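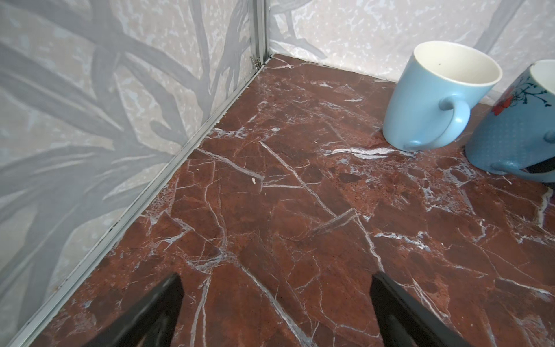 Notebook entry, Aug 27, 2026
Murkport bench, counter-top work, mug handling. Draft practice notes for the Prondari arm.

Purpose of this entry

The Kadlec procedure for handling household crockery is due for revision in September. This entry records the points raised at the bench and the wording proposed for each. Colleagues are asked to write their remarks underneath and not to alter the text itself. The current version remains in force until the new one is signed.

1. Condition of the surface before a run

The present rule says that the work surface shall be "clean". This is too loose to be checked. Small pale flecks are easily missed on the veined marble, and there is one lying in the open part of the counter, left of the mugs. On a plain white board the same crumb would be less of a problem for the eye and more of one for the vision software. Proposed wording: "The operator shall wipe the surface, look across it from a low angle, and enter 'clear' or 'not clear' in the log. A run logged as 'not clear' may go ahead, but shall not be used for acceptance."

A polished top also throws back soft light. Lamps should be set before the first run and left alone until the last. If a blind or lamp is moved, a new block is to be opened in the log.

2. Spacing of objects

The two mugs on the right are almost touching. The procedure allows this for the "close pair" layout only, and the layout must be named in the log before the arm is enabled. An entry made afterwards does not count. Run 235 was withdrawn earlier this month on that ground alone, although nothing else was wrong with it.

For the close pair, the object to be picked is always the one nearer the centre of the counter, in this case the plain light blue mug. The patterned teal mug with the flower is the neighbour and must not be touched. Contact with the neighbour is to be entered as a fault even where neither mug moves. There was some disagreement about this. The stricter reading has been kept for the time being.

3. Handle direction

Handle direction is recorded as seen from the wrist camera, never from where the operator is standing. Both conventions have been used in the past and the older logs cannot now be compared with the newer ones. The light blue mug is to be entered as "lower left" and the teal mug as "lower right". No finer scale is needed for this work.

4. Approach and finger opening

The fingers are to be open before the gripper comes down to counter height. Opening them beside an object is not permitted. The pause point is over bare counter, with a clear gap between the fingertips and the mugs, and the operator confirms the layout at that point before giving the word to continue.

Glossy black fingertips show highlights which the edge finder has mistaken for an object outline in the past. Skunditz have been asked for a matt sleeve. Until it is supplied, the mask file is to be loaded at start-up and its number written down. The mask in use is 1071.

5. Walls and trim

The counter has a wall on its left and another at the back, with an aluminium strip along the left-hand seam and an upright post in the corner. There is a small metal fitting near the foot of the post which stands proud of it. The keep-out zone in the present procedure was drawn to the face of the walls and takes no account of metalwork. Proposed wording: "The keep-out zone shall be measured from the part that projects furthest into the work area, including trim, clips and screw heads."

The leaf pattern on the walls is pale and has given no trouble so far. It should still be named in the log as a patterned background. A plain background may not be put in its place in the middle of a block.

6. Stopping

The person holding the stop button does not write the log. This is already the rule and is repeated here following the audit, which found 13 entries signed by the same person in both roles. Blocks run by one person alone are to be struck out in full.

Points left open

a) Whether a mug with any visible mark inside the rim should be changed. The light blue one has a tiny dark speck on the inner wall. It has no bearing on the grip, but the inspection sheet asks for "unmarked" items.
b) Whether 2 wipes of the counter should be required between blocks, or one.
c) Who keeps the master copy of the layout names. Murkport and Kadlec each hold a list and the lists differ.

Action: redraw the keep-out zone with the corner fitting included. Send the wording of sections 1 and 5 to Kadlec for comment. Sections 2 and 6 need no outside approval and may be used at Murkport from the next block.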